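Support > Plerkuvik Recording Station > Set-Up Guide > Section 4

4. Recording Grasp Examples with the Wrist Camera

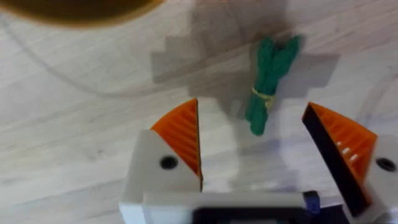

Figure 4-1. Wrist camera view. Fingers open, banded green cord ahead of the fingertips.

Use this section to record examples of soft items for the Tredmont trainer. Complete Section 3 (camera and arm calibration) before you begin.

CAUTION: Keep hands out of the work area while the arm is enabled. Press HOLD before moving any item on the table.

4.1 Prepare the view

1. Open Pakeo and select Wrist View.
2. Open the fingers fully. Both orange finger pads must show in the view, with clear table between them.
3. Place the item ahead of the fingertips. The whole item must be in view at the start pose.
4. Check focus on the item. Slight blur on the gripper base is acceptable (see Figure 4-1).
5. Lock exposure. Do not leave it on automatic.

NOTE: Shadows on the table are acceptable. Do not change the lamps partway through a set. If a lamp is moved, close the set and start a new one.

4.2 Record an example

1. Enter the item name and the operator name. Use the same spelling for the whole set.
2. Press RECORD. Wait for the steady tone.
3. Guide the gripper toward the item with the hand controller. Move at an even speed.
4. Close the fingers on the item. For banded items, grip at or near the band.
5. Lift the item 40 mm and hold for 3 seconds.
6. Lower the item, open the fingers and press STOP.
7. Mark the example GOOD, MISSED or DROPPED.

Do not delete missed or dropped examples. The trainer reads the mark and sorts them. Delete only examples in which the camera feed froze or a hand entered the view.

4.3 Change the start position

Press HOLD. Turn or move the item after every 4 examples, then release HOLD. Loops may point in any direction. Do not retie or tighten the band within a set.

4.4 Close the set

A set holds up to 800 examples. Select Close Set, then Verify. If Verify reports a time gap, the camera and arm clocks do not match. Repeat the clock step in Section 3 and record the listed examples again.

Last updated: February 10, 2025
Contact: Lleucu Rees, Plerkuvik Documentation | © Plerkuvik | Back to top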